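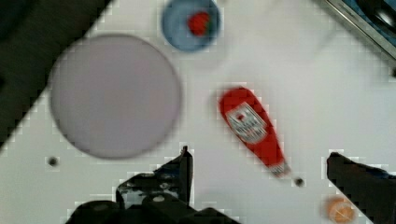 I'd been promising myself the June open day at Havden for ages, mostly for the homeware hall, and I got there well before lunch with an empty tote bag and a silly amount of hope. Most people drifted off towards the Pollard stand (free biscuits!) but I went straight for the kitchen bits. I do love a big plain plate, and there was a lovely pale lavender-grey one, with a red ketchup bottle lying on its side near it and a little blue bowl further back. I'd have had that plate home in a flash.

Bjarke Skov was showing our group about, and he told us the hall keeps 3000 pieces in its stores, with 600 of them out at any time. I asked which he'd save in a fire and he said the teapots, without even thinking.

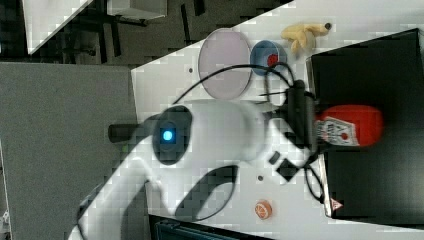

He also reckons the smaller things get far more chat out of visitors than the big cookers do, and I can believe it. The woman next to me spent ages telling me about her mum's old butter dish.

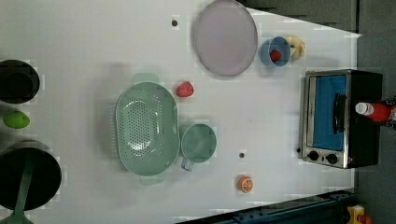 Mint-green colander and mug, with a strawberry in the blue bowl.

I'm a sucker for a matching set, so the green pair was my favourite of the whole morning. Oğuzhan Tekin from Uçar gave a short talk afterwards on choosing colours for kitchens, and I scribbled all over my leaflet.

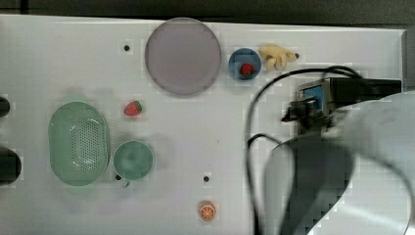

Getting there and parking

Come in by the Tornier gate, it's much quicker. There are 300 spaces and they were nearly full by eleven. The café does a decent cheese scone, but take cash.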